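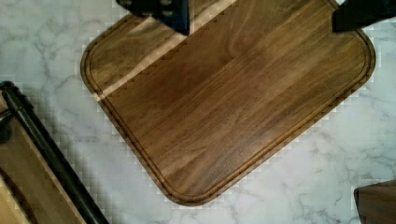 The board, on the counter

How often should I oil a cutting board, and with what?

Posted by Mylene Enriquez in Kitchen & Home

Hi all, I moved into my aunt's old place in Drallerbridge in August and I finally bought myself a nice big wooden cutting board, the kind with a groove around the rim for juices. I've only ever owned plastic ones that went in the dishwasher, so I'm a little scared of it. The tag said "oil regularly" and that was the whole instruction. Regularly like every week? Every year?

I've got olive oil, canola, and half a bottle of something called Brellix Wood Butter that was under the sink when I moved in (no idea how old it is). Can I use any of those? Also, my sister says I can't cut raw chicken on wood at all and I'd like to know if she's right before I concede anything. I cook most nights, mostly vegetables, and a roast now and then. The counter is marble, if that matters, and the board slides when I chop.

Thanks in advance!

3 replies

Gudrun Ekström
Welcome to the wooden board club! I've had mine for 17 years and it's the thing I'd save in a fire, after the cat.

Skip the olive oil and the canola. They're fine in a pan but they go rancid in wood, and then everything you slice smells like an old crayon. What you want is food grade mineral oil. The drugstore sells it in the laxative aisle and it's the same stuff as the fancy bottle at the kitchen store, just cheaper. Check that the label says food grade or USP and you're set.

For a brand new board I do it like this:

Wash it with dish soap and warm water, dry it with a towel, then stand it on its edge overnight.

Pour on more oil than feels reasonable and rub it in with a clean rag – both faces, the sides, and down into the groove with your fingertip.

Leave it for 24 hours if you can stand to. Wipe off whatever is still sitting on top.

Do that once a week for the first 4 weeks.

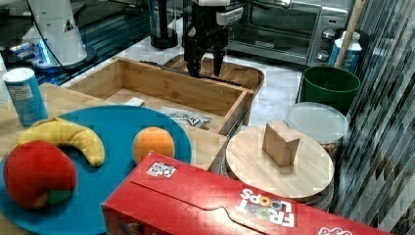
After the first month

Now you can relax. I oil mine when it starts looking pale and thirsty, and in my kitchen that's every month or so in winter and less in summer. Flick a few drops of water on it. If they bead up, leave it alone. If they soak right in, it's time.

I like a board cream too, the kind with beeswax in it, as a top coat after the oil. As for your mystery bottle, I'd toss it. "Wood butter" could mean a food safe cream or it could mean furniture polish, and if the label doesn't say you can put food on it, it isn't worth the guess.

Never the dishwasher. I did that once to a board my mother-in-law gave us and it came out shaped like a potato chip. She noticed.

Ottar Tangen
mineral oil. dont overthink it. damp paper towel under the board for the sliding, or one of those rubber shelf liners

Marit Rustad
I agree with Gudrun on nearly everything, but I wanted to take the chicken part because she skipped it. Your sister is being careful and I can't fault her for it. Plenty of people do cut raw chicken on wood, and they scrub it right away with hot soapy water and let it dry all the way. I'm lazy, so I keep a cheap plastic board just for raw meat and throw it in the dishwasher, and then I never have to wonder whether I scrubbed hard enough. My wooden one gets the bread, the vegetables and the roast once it's cooked.

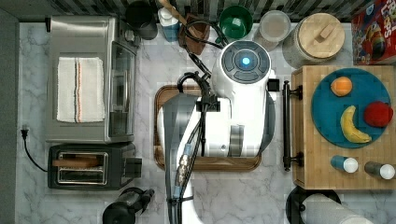 The groove is great for a roast, by the way, but it's also where the gunk hides. An old toothbrush gets it out in no time. For onion smell I sprinkle coarse salt over the whole board, rub it with half a lemon, let it sit a few minutes and rinse. It works on garlic too, mostly. Beets, no. I've got a pink spot from last year and I've made my peace with it.

One more thing – don't store it flat on the marble while it's damp. Water gets stuck underneath and one side swells while the other dries out, and then you've got a board that rocks. I lean mine against the wall behind the toaster.

Mylene Enriquez
Thank you!! Mineral oil is on the list and the Brellix is in the trash. Ottar, the paper towel thing worked immediately. I'm not telling my sister about the chicken.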